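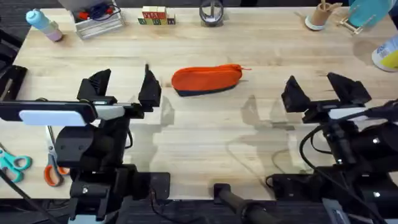 Moltance Pencil Pouch, orange and navy

A soft pouch with a zip, for the pens and pencils you use every day. The upper part is bright orange and the lower band is dark navy blue, so it is easy to find in a full school bag. The zip has a thin orange pull which hangs out from the end - also small children can hold it well.

The pouch has no hard frame. When it is half empty you can press it flat between two books, and when it is full it lies on its side on the desk.

Details
Colour: orange / navy
Closing: one zip with orange pull
Weight when empty: 74 g
Inside: one space, no pockets
Item code: Sestton 13

Care
Please wash by hand in cool water and leave the zip open until the pouch is dry. Do not use bleach and do not iron it. Ink marks should be cleaned the same day with a little soap.

Delivery and orders
We send from our Ortner warehouse, normally in 2 working days. Schools and offices who wish to order 200 pieces or more can ask us for a separate price - write the item code and the delivery address in your message, please. Pouches can be returned if they are unused and still have the label.

Pens and pencils are not included.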